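Unit 8: Notes for the demonstration visit, Rullby

Read these notes before the visit in January. They replace the handout on single-arm cells.

1. The cell
The Dustel cell has two fixed arms, each with a two-fingered gripper, sharing one table. Goods for a meal order stand around the edge in racks, baskets and trays. The order is put together on a tray in the middle. Both arms can reach the tray, so it is the main place where they may collide. The Plitix planner treats it as a shared zone and lets in one arm at a time.

2. Grasping
Soft food is the hard case. A bottle has a known shape and takes a firm grip; a sandwich gives way under load and its filling can shift. The Cuervo controller limits closing force by item class. Note which limit is used for bread, and whether it changes during the lift.

3. Figures
The operator's log for the last test period lists 1,942 picks, of which 439 were soft items. The arms hold position for around 200 ms after closing before they lift. You will need these values for the exercise.

4. On site
Stay behind the floor line while the status lights are green - the arms are live even when still. Bags stay in the entrance hall.

5. Written work
Hand in one page. Draw the table layout from above, mark the shared zone, and give an order of picks that keeps waiting time low.
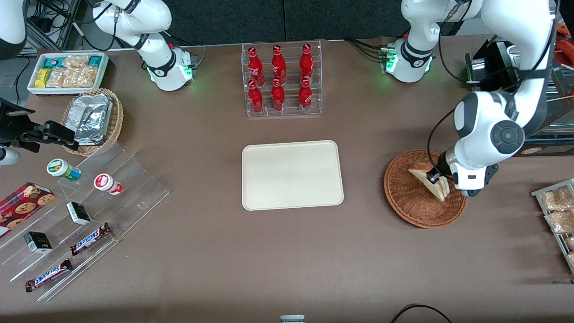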